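The Clultus Arm

Rosine Renaud bought the arm from a receiver's sale in Nisbet, in September, for less than the freight. The listing gave the maker as Clultus and the condition as unknown. It arrived on a pallet with the controller strapped beside it, a bag of mismatched fasteners, and a cable whose connector had been cut off with something blunt.

She had a bench and 24-hour access at the Villden shop. The rules there allowed a powered machine in the rear bay if it was guarded and if somebody signed for it. She signed for it.

The first two weeks went to the controller. The main board was sound. The supply was not, and had taken two gate drivers with it. She replaced both, along with a bank of capacitors that measured well under their marked value, and brought the bus up slowly through a current-limited source. At a quarter past eleven at night the status lamp came on and stayed on. She wrote the bus voltage in the logbook, switched off, and went home.

The logbook was an old ledger with a green spine. She recorded everything in it. Torque settings, firmware revisions, the colour of the wire she had substituted when the right colour ran out. Her father had kept one like it for a grain dryer outside Plullanel, and when he died she had been able to run the dryer for a full season from his entries alone. They were good entries. There was a page on the burner igniter that she still considered the best piece of technical writing she had read. Nothing else in the book mentioned any person, with one exception, which read: R. home for the weekend. Moisture 14.5.

Homing took longer than it should have. Joint three lost its zero on every power cycle. She suspected the encoder battery, replaced it, and lost the zero again. She suspected the cable, rang it out, and found it good. The fault was in the stored configuration, where a previous owner had entered a gear ratio of 100 for a joint that carried a different reducer. She corrected the value, homed the axis against a dowel pin, and cycled the power 40 times. It held. She entered the result and underlined it once.

After that she had an arm that would go where it was sent, and she had to decide where to send it.

What she had told the shop was that she was building a sorter. It was a reasonable thing to build. What she wanted was to put her mother's kitchen away.

The house in Plullanel had sold in the spring. The contents had come to Rosine in boxes, and the boxes had been stacked in her hallway since. She had opened one, taken out a bowl, held it for some time, and put it back. The next weekend she did the same with the same bowl. She was aware this was not a rate of progress. At one item handled and none stored, the job had no completion date.

A machine did not have that difficulty. It had a pick pose and a place pose and a path between them.

She would not run real crockery under untested code, so she modelled the cell first. The simulator was free and poorly documented. She imported the arm geometry, assigned masses from the nameplate where she had them and from estimates where she didn't, and built a floor. She gave the floor a wood texture. It had no effect on the physics and cost her an evening. She built the cabinet as a simple body and set its material to partly transparent, which let her watch for collisions from outside.

Contact was the hard part. A gripper closing on a rigid object in simulation tends to do one of two things. It passes through, or it registers an enormous force and fires the object out of the cell at a speed no kitchen has had to deal with. She got both. She lowered the time step, softened the contact stiffness, and raised the friction coefficient until the fingers could hold a shape without crushing it or launching it. Then she backed the friction off again, because her mother's glazes were slick and a model that flattered the gripper was no use to her.

She left batches running overnight and read the results over breakfast. Of the first set, most failed on approach. The wrist would reach the cabinet in a configuration that left joint five near its limit, and the planner would unwind it by the long way round, through the shelf. She added a waypoint above the opening and a penalty on wrist travel. The failures thinned. By run 1,786 she had stopped reading the successes and only opened the ones flagged red.
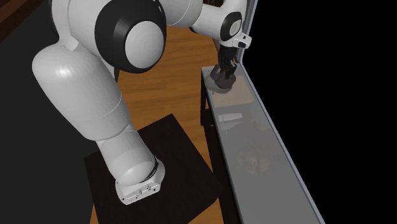 Cycle time was not a concern. She set the joint speeds to a fraction of rated and left them there. The shop's other members, passing the rear bay, sometimes asked why she did not turn it up, and she said that the reducers were old. They were, though she had tested them at full speed and they were fine.

The transfer to hardware went on a wet evening. She bolted the base plate down, checked the guard interlock, and ran the path with nothing in the gripper. She ran it again with a tennis ball, then with a tin mug from the shop kitchen. Position error at the place pose was within a millimetre in two axes and 5 in the third. She traced the third to a shim she had left out of the base, put the shim in, and repeated the test until the number stopped moving.

Then she brought in the first box.

The bowl was on top, where she had left it. It was stoneware, brown outside and cream within, with a chip at the rim that had been there since before she could reach the counter. She set it on the pick fixture and stepped outside the guard. She noted the time. She pressed cycle start.

The arm came over, slowed, and closed. The current on the finger motor rose to its set point and levelled off. It lifted. She watched the current, as she had planned to, and found that she had stopped watching the current. The arm crossed to the cabinet at the speed she had given it, paused at the waypoint, went down, and opened its fingers. It withdrew along the same line and returned to home.

She waited for the brakes to click in. Then she released the interlock, went around to the cabinet, and looked at the bowl on the shelf. It was four degrees off the orientation she had specified. Her mother had kept it with the chip to the wall.

Rosine reached in and turned it.

She stood there with her hand on the shelf for a while. The controller fan ran down through its timed stages and stopped. Somebody out front was using the drop saw, and then they weren't.

There were up to sixty pieces left in that box and she did not know how many in the others. She considered the orientation error. It could be taken out with a rotation at the pick fixture, which would need a camera, or with a mechanical stop, which would need an hour. She could have either one working inside a week.

She took the next piece out of the box. It was the lid of something. She carried it to the cabinet herself, found that the dish it belonged to was not there yet, and put it beside the bowl.

In the logbook she wrote the time, the finger current, and the placement error. She wrote: stop at fixture not required. She looked at that for a moment and then entered, on the line below, in the column for remarks: two items stored, one by hand.

She switched the controller off at the wall and pulled the box closer to the cabinet with her foot.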